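Tsion Alemneh looks after one robot cell, and she would like it to be boring. The cell stands at the back of the Horkel service shop in Flesgate, against a paneled wall, and its job is to clear a whiteboard. An arm with a two-finger gripper picks up an eraser, wipes the marks off the board and puts the eraser back down. Then someone writes on the board again.

"People hear that and think it sounds easy," she said. "The wiping is fine. I spend my time on the fingers."

Alemneh came to Horkel from a packaging plant, where she repaired case sealers. She took over the cell in November, when it was dropping the eraser several times a shift. The notes left by the previous technician filled two binders, and most of them were about software. She read them, put them back on the shelf and started with a hex key and a flashlight.

The first thing she checks each morning is the grip on a flat part. The fingers should close on both sides together. If one arrives early, it pushes the part over before the other gets there, and everything after that is slightly wrong.

"You want to see it held from both sides, low down, with the part standing up on its own between them," she said. "Then I leave it there and go get my coffee. If it's leaning more when I come back, I have a problem."
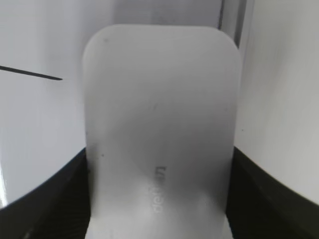

*A flat white piece held between the two black fingers.*

The fingers are a replacement set from Ernitz, and she changes them as a pair. She used to change only the worn one. That saved money on paper, she said, but a new finger and an old one don't grip the same, and she would end up adjusting the closing position twice in a week. Her current rule is to swap both at 1,425 cycles, or sooner if the surface starts to look shiny.

Cleaning is simple. She wipes the fingers with a dry cloth, then a damp one, then leaves them alone until they are dry. She doesn't use solvent. Marker dust is the main nuisance. It gets onto the eraser, from there onto the fingers, and after a long run the grip begins to slide.

"I had a whole week of faults that were just dust," she said. "I'd changed a cable by then. There was nothing wrong with that cable."

The other half of her work is teaching positions. The hardest is the corner. An eraser out in the middle of the board can be approached from nearly any side, but one tucked against the rails leaves little room for a finger to come down.

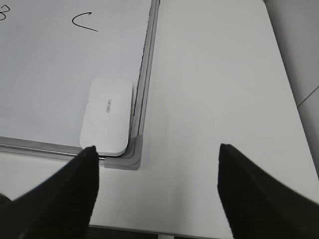 For that approach she opens the gripper wide and brings it in slowly, at a speed she sets by hand and doesn't let anyone raise. She watches the height of the fingertips more than anything else. Too low and they drag on the rail – too high and they close on the rounded top of the eraser and slip off. The whole adjustment is often less than the thickness of a coin.

She keeps these settings in a paper notebook. The last entry she showed me was number 319, a change to the corner height after the board had been moved for cleaning. The entry gave the old value, the new value and her initials. There was also a line under it that said "check again after lunch," with a check mark.

Why not keep it all in the controller?

"The controller knows what the number is," she said. "It doesn't know why I changed it."

The board gets its own attention. Before a run she makes sure it sits flat on the table and pushes lightly on each corner to see if it rocks. She writes her test marks well apart, usually plain letters, so that a missed stroke is easy to pin to one part of the path. If the same letter survives two runs, she goes back to the waypoints for that area and leaves the rest alone.
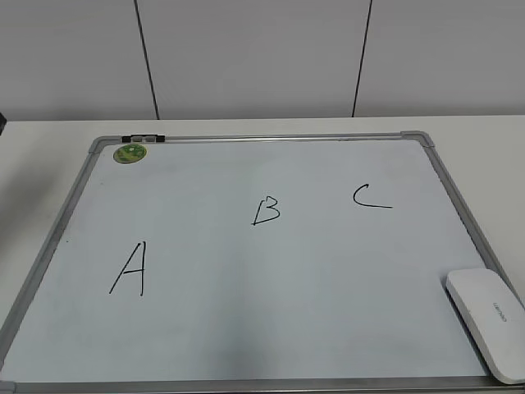 *Test letters on the board, with the table and back wall behind.*

She also looks for what she calls ghosts, the faint gray traces that stay behind after a wipe. A few are normal. When they build up in one area, she suspects that the pressure is low there and checks the wrist before touching the program. Last winter it was a mounting screw, 3 millimeters across, that had backed out by half a turn.

"I found it with my thumbnail," she said.

The wrist bolts are now on her weekly list, along with the cable clamps and the emergency stop. The list is taped inside the cabinet door. It started as a form supplied by Tambunan, the company that installed the cell, and she has crossed out much of it and written her own items in the margins.

Her longest run without a dropped eraser is 122 cycles. She wasn't especially pleased with it when I asked, and said the drop that ended it was a dirty finger she should have wiped at noon. At a quarter past two she closed the cabinet, picked up the dry cloth and went back to the gripper.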